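Section 4: Shared Desks, Seating and Storage

4.1 Scope

This section sets out how desks in the open workroom at Plollside are to be prepared, used and cleared. It applies to all staff, visiting colleagues and students on placement. It should be read with Section 3 (Access and Keys) and Section 5 (Reporting Faults). The present text replaces the version circulated by Josiane Leblanc and takes effect on 26 February 2019.

Desks in the workroom are not allocated to individuals. A desk may be booked for a half day or a full day through the Woltar booking page. Persons who need the same desk for longer than 5 working days must apply to the Workroom Office in writing.

4.2 Before you sit down

1. Check that the number on the desk matches the number on your booking. If another person is seated there, ask to see their booking before asking them to move. Disputes are settled by the Workroom Office.

2. Look over the desk surface and the floor beneath it. Items left by the previous user should be placed in the found property box by the entrance. Do not put them on a neighbouring desk.

3. Adjust the chair. Your feet should rest on the floor and your forearms should be level with the desk top. The height lever is on the right-hand side of the seat. The tilt lever is on the left.

4. Check the armrests. If they strike the edge of the desk when you pull in, lower the chair by one notch or move it back. Damage to desk edges is the most frequent repair in the workroom and is charged to the department concerned.

Note: Chairs must not be exchanged between the workroom and the meeting rooms. The meeting room chairs have hard castors, which mark the carpet.

4.3 Setting out your equipment

5. Place your laptop so that there is free space on at least one side of it for papers or small parts. Open the lid fully before connecting any lead, so that the hinge does not bear on the plug.

6. Connect the power adapter to the socket rail at the side of the desk. Do not run leads across the walkway, even for a short time. An extension lead may be borrowed from the Workroom Office on signature.

7. Place the adapter itself on the desk or in the wire basket beneath it. It must not hang by its cord.

8. Gather any spare length of cable into a loose loop and fasten it with one of the reusable ties kept with the stationery. Ties should be returned at the end of the booking.

Caution: Never cover a power adapter with papers, clothing or bags. Adapters become warm in use and need a free flow of air.

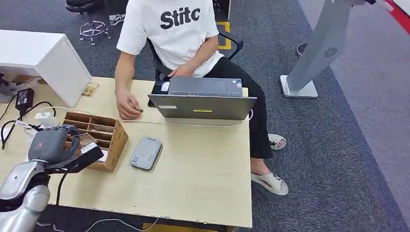
Cable faults in the workroom are most often found at the point where the lead leaves the adapter. Kavinda Mondal, who inspects the electrical equipment each March, asks all users to look at this point whenever they set up. A lead that is bent sharply, split or discoloured must be taken out of use at once. Particular attention is needed where black cables collect in a tangle and drape over the left edge of the desk, as they do beside the adapter on the light wooden desk, because a foot or a bag strap can easily catch in a hanging loop. Cables in this condition should be lifted, separated and tied before work is resumed. Small chargers should be kept well back from the edge for the same reason.

9. Keep the mouse clear of the laptop's base. If the desk is crowded, move the laptop first and the mouse afterwards.

10. Small parts, such as samples, tokens and fixings, are to be handled over the desk surface and returned to a lidded tray when not in the hand. Trays are available in two sizes. The smaller size is suitable for most purposes.

Note: Labels and stickers may be used on personal equipment. They must not be applied to desks, chairs or cabinets. Inventory labels on shared equipment must remain legible and must not be removed, covered or written on.

4.4 Cabinets and other storage

11. Box cabinets that stand on a desk top may be moved within that desk only. Two persons are needed to lift a full cabinet. Empty it first where this can be done.

12. The flat top of a cabinet may hold light papers. Drinks, plants and heavy equipment are not permitted on it.

13. Each cabinet may be loaded to a maximum of 70 kg, spread evenly. Heavy items go at the bottom.

14. Keep the front of the cabinet free so that the door can be opened without moving a chair. Where a chair must be placed in front of a door, it should be one with wheels.

15. Keys are held by Ngân Chu in the Workroom Office. A lost key must be reported on the day the loss is noticed. The cost of a replacement lock is met by the borrower's department.

Caution: Do not lean on or sit on the long counters. They are fixed to the wall at intervals only and are not built to bear a person's weight.

4.5 Working near others

The workroom is a shared space with desks placed on more than one side. Users are asked to observe the following.

16. Leave a clear passage behind your chair. The minimum width is 100 cm, measured from the back of the chair when a person is seated in it. If you habitually sit well back from the desk, choose a desk on the outer row.

17. When working side by side, agree at the start which part of the surface each person will use. Equipment should not cross from one part to the other.

18. Keep telephone calls short and at a low voice. For calls of more than a few minutes, use the small room marked Flarton, which does not need to be booked.

19. Blinds at the windows may be adjusted by any user after asking those seated nearest. Where glare falls on a screen, turn the laptop by a small angle before lowering a blind. The ceiling lights are controlled by zone from the panel at the door and should not be switched off while anyone in that zone is working.

20. Footwear must be worn at all times. Open sandals and slides are allowed at the desks. They are not allowed in the parts store or when moving cabinets, where closed shoes are required.

21. Persons who are unwell should work from home. Face masks are available at the entrance for anyone who wishes to wear one. Used masks go in the covered bin and must not be left on desks or hung from chairs.

22. Food may be eaten in the kitchen area only. Drinks are permitted at the desks in a closed cup.

Note: Visitors must be accompanied. The member of staff who signs a visitor in is responsible for the state in which the visitor's desk is left.

4.6 Layout of the room

Desks, chairs and counters have been placed according to a plan approved by the Building Office. The plan is displayed inside the entrance. Users may turn a chair or shift it along the desk as they please, but may not move a desk without written approval. Applications should state the desk number, the proposed position and the reason for the change. They are considered by Khải Hà, normally within 5 working days.

The row beside the windows is bright for most of the day and is best suited to reading and to work with small parts. Those who work mainly at a screen may prefer a place further in. The counter running beside the white cabinet is for shared use and must be left clear at the end of each session, including by those who have used it only for a few minutes. Wheeled chairs should be pushed fully under a desk whenever they are vacated.

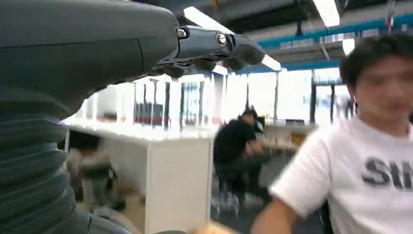

4.7 Clearing the desk

23. Shut down the laptop and disconnect the adapter at the socket before disconnecting it from the computer.

24. Coil the adapter lead loosely. Do not wind it tightly round the adapter.

25. Return trays, ties and extension leads to the places from which they were taken.

26. Wipe the desk top with a damp cloth and then with a dry one. Use plain water. Spray polish leaves a film on the wood and must not be used. Cloths are supplied by Robichaud and are changed weekly. Used cloths go in the blue bag.

27. Lower the chair to its middle position and push it in.

28. Lock the cabinet and hand in the key. If the Workroom Office is closed, place the key in the wall box, using an envelope marked with the desk number and your name.

29. Close the booking on the Woltar page. A booking that is left open prevents the next user from signing in.

Note: Personal belongings left overnight are removed to found property and kept until the end of the following month. The Workroom Office accepts no responsibility for them.

4.8 Faults and enquiries

Faults in furniture, sockets or lighting should be reported on extension 235, giving the desk number. A desk with an electrical fault must not be used until it has been inspected, and a red card should be placed on it in the meantime. Red cards are kept beside the telephone at the entrance.

Enquiries about this section should be addressed to Ailbhe Brophy, Workroom Office, Plollside.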